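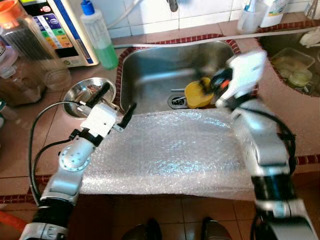 Clorndale Household Water Project: Progress Report to the Dinora Fund

October 22, 2019

Where the work stands

The project has now visited 729 of the 1724 homes on the Clorndale town supply. At each visit we check the indoor plumbing for leaks, take a meter reading with everything shut off, and fix what can be fixed on the spot. Larger jobs are written up and passed to the repair crew.

We planned to be further along by this point. The shortfall comes almost entirely from July, when the main on Nasution Street broke twice and both of our field teams were lent to the town to help carry bottled water. We agreed to this with your office at the time. The teams were back on home visits before the end of the month, but many of the appointments had to be booked again and a fair number of residents were away by then.

Since the start of fall the pace has been steady. If it holds, the visits will be finished one quarter later than the grant agreement says. We are not asking for more money to cover the delay, but we will need the end date moved, and a separate letter on that is coming.

What we are finding

Toilets are still the main source of loss. Worn flappers and fill valves set too high account for most of the leaks in every part of town, and most of the owners did not know they had one. A dye tablet in the tank shows the problem in a few minutes, and the part is cheap. The teams carry enough flappers in the truck to fit the common models. The older low tanks in Jimemeck take a part that has to be ordered, and those homes get a second visit.

Kitchen sinks come next. The usual trouble is a dripping faucet, followed by slow seepage at the shutoff valves in the cabinet. The seepage is small in gallons but it matters to the household, because it rots the cabinet floor and people tend not to look back there. We have started leaving a sheet of dry paper towel under the valves at the first visit and asking the resident to check it the next morning and call us. This has worked well with most people. Some forget, and we have added a reminder call.

Outdoor faucets were a smaller problem than we expected. Water heaters were a larger one. We found several relief valves passing water straight to the drain, and in those cases the visit turned into a safety matter. The resident was told to call a licensed plumber the same day. The project does not work on heaters and the teams have been reminded of that.

We also found homes where the meter itself could not be read. The lids in the lower part of Jimemeck are buried or have been paved over. These have been reported to the town, which has its own schedule for them. Until they are opened we can look for leaks by eye and ear only, and those homes are counted as visited but marked as not metered.

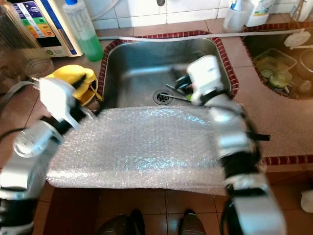

Repairs

The repair crew works from the list the visiting teams send in. Four people were on the crew for most of the period. One left in August and the place was filled in September, with some weeks lost to training in between.

The backlog is longer than we would like. Most jobs are closed within 8 working days of the visit, which is inside the target we set with you, but jobs that need an ordered part are taking much longer. We have changed supplier for fill valves and shutoffs. The new supplier keeps more on the shelf and charges slightly more for each piece. The difference is covered by what we saved on fuel, as the teams now finish one street before starting the next.

There have been a few complaints. Two came from residents who felt the crew had left a mess under the sink – old putty and packaging, mainly. The crew now bags everything and takes it away before the resident signs the sheet. One complaint was about a cracked tile. We paid for the tile.

Reaching renters

This is the part of the project that is going least well. Owners answer the door and the letters. Renters often want the visit but need permission for any repair, and landlords are slow to reply. In the apartment blocks along Nasution Street we have done the checks in many units and fixed very little.

We met with the two largest landlords in September. One has signed a blanket permission for small repairs, and work in those buildings has begun. The other wants a copy of our insurance and a list of parts. Both have been sent and we are waiting. For smaller landlords we now use a one-page form that can be signed and returned by phone photo, and replies have picked up since the change.

Translated letters went out with the last mailing. It is too early to say what difference they have made.

Budget

Spending is under plan for the period. The underspend is in wages, because of the gap on the repair crew, and in travel. Parts are over plan and will stay over. We ask your agreement to move part of the wage underspend to parts. The table attached to this report shows the amounts by line.

The second truck needed a new clutch. This was paid from the maintenance line and leaves little in it for the winter.

Next period

Visits will move to the north side of Clorndale, where the houses are newer and the checks should go faster. The second visits in Jimemeck will be done at the same time by one team, as parts come in.

Outdoor checks will stop at the first hard frost and start again in spring. We will compare the first set of billing records with the same months of last year once the town releases them. We had hoped to include those figures now – the town is changing its billing system and could not give us a date. They will be sent separately when we have them.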